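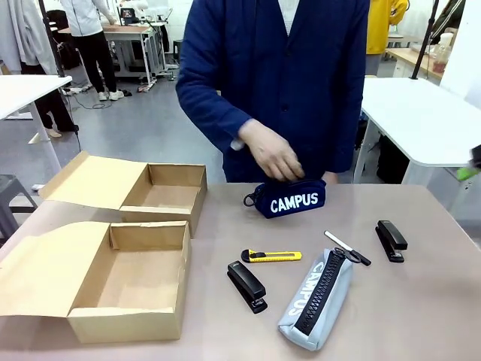
Presov Hinged-Lid Box, Plain Brown
Item 3046

Boxes > Corrugated > One-Piece Hinged Lid

The Presov is a one-piece corrugated box with an attached lid. It ships flat, folds up by hand, and holds its shape without tape. Most of our customers use it for mailing small goods, and a good number use it for sorting and storing office supplies: staplers, utility knives, pencil pouches, label rolls, and the other things that end up loose in a drawer.

The board is plain light brown inside and out, with no printing. You can write on it with a marker, stamp it, or put a label on the lid. Ink from a fine gel pen tends to spread a little, so a marker or ballpoint is the better choice.

Sold in bundles of 14 or cartons of 70. A carton is five bundles, each banded separately, so you can open one and leave the rest on the shelf.

Folding

Lay the blank on a table with the creases facing up. Fold the two long sides first, then bring the front wall up and over so its tabs drop into the slots in the floor. The lid stays attached along the back. Fold it all the way open once before you pack the box. The crease is stiff when new, and a lid that has been laid back flat will close squarely afterward. Leave room beside the box for the lid, or let it hang over the side of the table.

The front flap of the lid tucks inside the front wall. For storage, the tuck is enough. For mailing, run one strip of tape across the front edge. We don't recommend staples on this box. They will go through the board, but the points come out on the inside where they can catch on whatever you packed.

What fits

The Presov was sized for mixed desk items. A full-size stapler goes in lying down, with space next to it for a small zip pouch and a utility knife. If you are mailing a knife, retract the blade, lock the slider, and wrap it so it can't shift. Heavy metal pieces should go on the bottom with soft things like pouches on top or along the side. A pouch with a strap and clip should have the clip tucked under it — a loose clip will scratch a painted or plastic surface in transit.

It is not a good box for books or stacked paper. The floor will carry the weight, but the side creases start to bow after a few trips. For those, use the Poltent, our double-wall box with a separate lid.

Reuse

These boxes are meant to be used more than once. The creases soften and the edges wear a little with handling, and neither one affects how the lid closes. When the tabs no longer grip, flatten the box and recycle it with other cardboard. Remove the tape first if your local program asks for that.

If you return stock between offices, number the lids. Bláthnaid Egan, who handles our trade accounts, suggests writing the contents on the front wall and the destination on the lid, so the box can still be identified when others are stacked on it.

Storage

Keep unfolded blanks flat, off the floor, and away from damp walls. Blanks stored on end will curve, and a curved blank is slow to fold.

Goes with

Drikis divider strips, which slot together and stand inside the box without glue.
Jacquet paper tape, which tears by hand and doesn't need to come off before recycling in most places.
Poltent double-wall box, for heavier loads.

Ordering

Orders placed before 2 p.m. leave the warehouse the same afternoon. We currently have 715 bundles on hand, and the next delivery is due in September. Blanks can be returned if the band is still on the bundle. Folded boxes can't be returned unless they arrived damaged — send us a photo of the bundle and the outer carton, and keep both until you hear back.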